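Golham Household Waste Survey: Data Card

Version: 2
Released: October 2020
Maintained by: Stidard Statistical Services, on behalf of the Golham district

Summary

This dataset records what households in Golham put out for collection, by weight and by type of material. It covers 401 addresses in the town and the outlying parish of Fultilent. It is intended for use in planning collection rounds and in teaching.

Contents

households.csv holds one row per address, with dwelling type, number of residents and collection round.
weights.csv holds one row per bin per collection, in kilograms.
materials.csv holds the sorted weights for the subsample described under Collection.
codes.txt explains the short codes used in all three tables.

Collection

Bins were weighed at the kerb before emptying. A subsample of 100 addresses was sorted by hand at the Gulyás depot into paper, glass, metals, plastics, food, garden waste and other. Any bin weighing less than 2 kg was recorded as empty. Residents were informed by letter and could withdraw at any point; rows for those who withdrew have been deleted.

Changes from version 1

Garden waste is now listed separately from food. Round codes in Fultilent have been corrected. Duplicate rows arising from bins scanned twice have been removed.

Known limitations

Flats with shared bins are excluded, and the figures should not be used to estimate waste from such buildings. Glass taken to public bottle banks does not appear. Weights in wet weather include rainwater, and no correction has been applied.

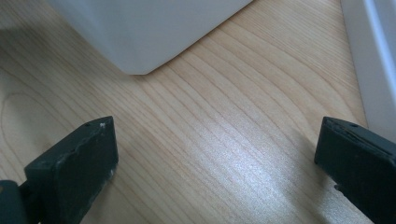 Missing values are left blank in all tables. A zero means that the bin was presented and found to be empty, and the two should not be merged when calculating averages.

Privacy

Street names and house numbers have been replaced by a random identifier. Users must not attempt to identify any household.

Licence and citation

The data may be used and shared freely, provided that the source is credited as: Stidard Statistical Services, Golham Household Waste Survey, version 2. Corrections should be sent in writing to the maintainer, quoting the table name and row identifier.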